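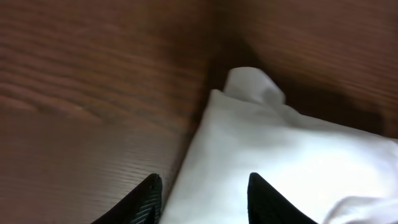 Severin Schwaiger wrote in after last month's letter to tell me I was wrong about vinegar. He has been putting a splash of it in with his towels for years, he says, and they come out softer than anything he ever got from a bottle of softener, and would I please stop putting people off. Fair enough, Severin! I've tried it again on four loads and I'm willing to meet you halfway. On towels, yes. On anything with elastic in it I'm still keeping my hands in my pockets, as I've got a drawer of sad waistbands that I blame entirely on my own vinegar phase.

Anyway, his note got me thinking about the bigger job I've been putting off, which is going through all the everyday clothes before the warm weather properly arrives. I do it every May and I moan about it every May. Jumpers go up to the top of the wardrobe, summer things come down, and somewhere in the middle there's a heap on the bedroom floor that belongs to neither pile and stays there until I need to get to the window.

This year I've made myself a few rules, and I'm passing them on in case you're staring at the same heap.

The first is to wash the winter things before they go away, even the ones that look clean. I used to skip this. Then I got a cream cardigan out one October and found yellow marks all down the front that I swear weren't there in spring. Old sweat and food splashes you can't see will darken over the months if you leave them, and after that they're the very devil to shift. So everything gets a wash now, then a full day on the airer, and I feel along the seams with the back of my hand before anything goes in a bag. Cuffs and thick hems are always the last bit to dry.

T-shirts are where I've changed my ways most. For years I had them in stacks, and I wore the top two over and over while the rest went flat and stale at the bottom. My sister Jeline stands hers up on end like records in a crate (she learned it from a neighbour when she lived out at Kadevden) and she's been on at me about it for ages. I gave in over Easter. You fold the sides in so you've got a long strip, then fold that up in halves or thirds until it's a chunky little packet that will stand on its own. If it flops over, it wants one more fold. That's the whole trick, and yes, Jeline, you may print this out and frame it.
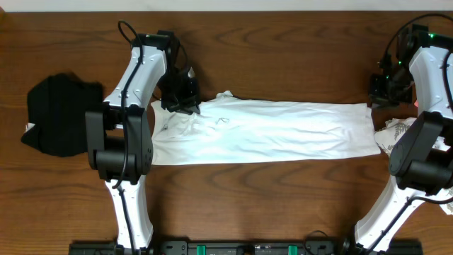
White tee, folded long.

White ones need a bit more thought than the rest, I find. I keep mine in their own row, and I don't put them away with anything dark that's new, not since a pair of navy shorts left a grubby shadow along a sleeve. The underarm marks are the other misery. Most of what goes yellow under there comes from deodorant and sweat together, and bleach can make it worse, so I've stopped reaching for it. I mix bicarb and a little water to a paste, rub it in with an old toothbrush, leave it for as long as it takes to drink a cup of tea and then wash as usual. It won't rescue one that's been yellow since the last World Cup but it does keep the newer ones going.

If there's a print on the shirt, turn it inside out for the wash and iron it that way too. I've welded a cartoon duck to the bottom of an iron and I can still smell it.

Then there's the getting rid. I used to try to be strict about it, the one-year rule and all that, and I'd end up throwing out the one thing I wanted the following week. Now I've got a carrier bag on the back of the door. Anything I put on and take straight off again goes in the bag. When the bag's full I take it down to the charity shop on Bastos Street, and I don't look inside it first, because I know what I'm like. Things too far gone for the shop get cut up for dusters. Old cotton T-shirts are the best dusters going, better than any I've paid for, and they're lovely for polishing a table. Cut off the seams and the hems first or they'll drag.

A few of you have asked about moths. I've had five lavender bags in the jumper drawer since last year and no holes so far, although I also hoovered right into the corners of the wardrobe for the first time in my life, so I couldn't tell you which of the two did it. Nito next door swears by cedar blocks, and says you have to sand them a bit when the smell goes. I'll try a couple this summer and report back.

Next time I want to get on to bedding, and the fitted sheet in particular, which I have never once folded in a way I'd let a visitor see. If you've got a method that works for one person with ordinary-length arms, please send it in. Severin, I expect you've got views. And if anyone knows how to get candle wax out of a wool blanket, I'd be glad to hear that a bit sooner than next month, as it's sitting over the back of the chair looking at me.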